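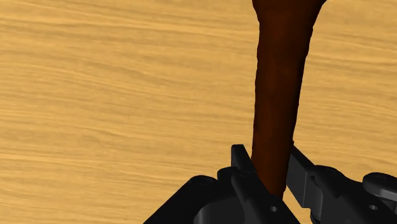

Wrist view, brown stick between the fingers, bare table behind.

We use cookies to remember your display settings. Accept | Manage

Posted by Candela Toledo, March

Lallino: stick handling on a long table, simulated

Lallino is a set of simulated manipulation episodes with the scripts used to record and replay them. It was put together by Candela Toledo and Trinity Zamora at the Janier shared workshop, mostly on one desktop machine under the bench. The aim was to have enough varied grasps of a long thin object to train and debug a small policy at home without access to a full-size arm.

All frames are rendered. There is no real-robot data in this release.

Contents

The release has 1232 episodes. Of these, 1000 are for training and the remaining 232 are held out. The split is by starting pose of the stick, so a pose that occurs in training does not occur in the held-out part. Do not reshuffle the two parts together if you intend to compare results with ours.

Each episode is one folder:

meta.json: start pose, seed, scene variant, outcome flag
states.npy: joint positions, finger opening, tool pose, one row per step
actions.npy: commanded values, same number of rows as states.npy
wrist/: frames from the camera on the hand
room/: frames from the fixed camera

An episode ends when the operator presses stop or when it reaches 2000 steps, whichever comes first. Episodes that hit the limit are kept and have "timeout": true in meta.json. They are useful for testing a loader and of little use for imitation.

Scene

The scene file is called Moya and lives in scenes/. It is a furnished room with a long wooden table running away from the camera. The arm stands at the right of the table and works over it from that side. The arm model carries its maker's lettering, FRANKA EMIKA, on the forearm. We have not retouched it. The hand is a black parallel-jaw gripper.

The manipulated object is listed as "stick" in every file. It has a rounded lower end and a dark reddish-brown finish. In the room view it reads as a plain rod. In the wrist view perspective makes the near and far ends look very different in width, and a detector trained on one view should not be expected to work on the other.

The other things on the table are distractors: a black boxy appliance towards the far-left edge, and a set of keys with orange heads or tags lying flat. They have collision geometry and can be pushed. The furniture is fixed. So is everything beyond the table, including the small gold-coloured figure past the far end. 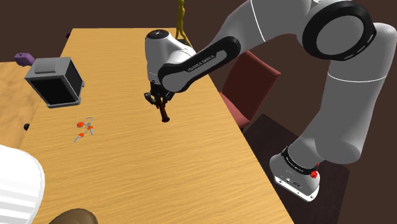
Cameras

The wrist camera is mounted rigidly to the hand and looks along the fingers. Both fingers are normally visible at the bottom of the image. When a grasp is closed the lower end of the stick is hidden by the fingers and its pose can't be read from that view alone. Use states.npy or the room view.

The room camera is fixed for the whole of an episode. Its position is taken from one of 3 presets and the preset name is stored under "room_cam". In the preset called "low-left" part of the near furniture intrudes at the bottom left corner and covers a piece of the table. Masks for this are in scenes/masks/.

The two streams share a clock and frames with the same index belong to the same step. Early builds had the wrist stream one frame behind. Those were re-rendered from the stored states and replaced before release. If you have a copy with "build": "a" in meta.json, delete it and download again.

Recording

Episodes were driven by hand with a home-made leader arm. It is a scaled-down linkage with hobby servos used as angle sensors, printed brackets, and a trigger taken from a broken cordless drill for the finger opening. Drawings are in hardware/. The part numbers there are ours and mean nothing outside the workshop.

Leader angles are read over USB, low-pass filtered, then mapped to joint targets. The filter adds a small delay which is present in the actions. We left it in. Anyone closing a loop on these actions with a faster controller will see overshoot at the approach phase and should lower the gain on the wrist joints first.

The operator script is:

1. Reset the scene with a seed. The stick is placed at a sampled pose on the open part of the table.
2. Bring the hand above the stick with the fingers open.
3. Descend, close, and lift until the lower end is clear of the surface.
4. Hold, with the stick as near vertical as can be managed.
5. Press stop.

The outcome flag is computed afterwards from simulator state and is not typed in by the operator. It is true if the stick is held by both fingers and is not touching anything else on the last step. Tilt is not considered. Tilt is stored separately as "final_tilt", in radians, and users who care about upright holding should filter on that.

Loading

Avov is the loader. It needs Python and NumPy, and Pillow if you want frames.

pip install ./avov
python -m avov.check path/to/lallino

The check walks every folder, compares row counts and frame counts, and prints the path of anything that doesn't match. It takes a while on a spinning disk. Run it once after unpacking.

from avov import Episodes
eps = Episodes("path/to/lallino", split="train")
ep = eps[0]
ep.states, ep.actions, ep.wrist(0), ep.room(0)

Frames are decoded on demand. Passing cache=True holds decoded frames in memory and will fill a small machine quickly.

Known problems

Contact between the fingers and the stick is stiff. On hard closes the stick can jump sideways by one step before settling. The jump is in the states and is visible in the wrist frames.

The table grain is one texture with no seam, stretched along the length. Policies that use image features may latch on to it as a position cue. We saw this in our own first model, which failed as soon as the texture was turned. There is a plain-colour variant of the scene in scenes/moya_plain.xml, and any episode can be re-rendered in it from the stored states.

Lighting is even and does not vary between episodes. Shadows are soft. Nothing trained on these frames alone should be expected to carry over to a workshop with a window.

The keys are modelled as a single rigid body. They slide as one piece and never bunch up.

Some left-handed operator sessions have the stick rotated the opposite way in the hold phase. These are marked "lh": true. We have not mirrored them.

Intended use

Debugging loaders, small imitation experiments, pose estimation under occlusion by the fingers. It is not suitable for benchmarking grasp planners. There is one target object, one hand and one table.

Maintenance

Issues are read on Wednesday evenings when the bench is free. Please include the episode folder name and the output of avov.check. Requests for other objects go in the existing thread and should come with a mesh we are allowed to redistribute. Hardware questions about the leader arm go to Trinity Zamora, everything else to Candela Toledo.

Code is under the MIT licence. Meshes in scenes/ have their own licence files next to them, and these differ from one folder to the next.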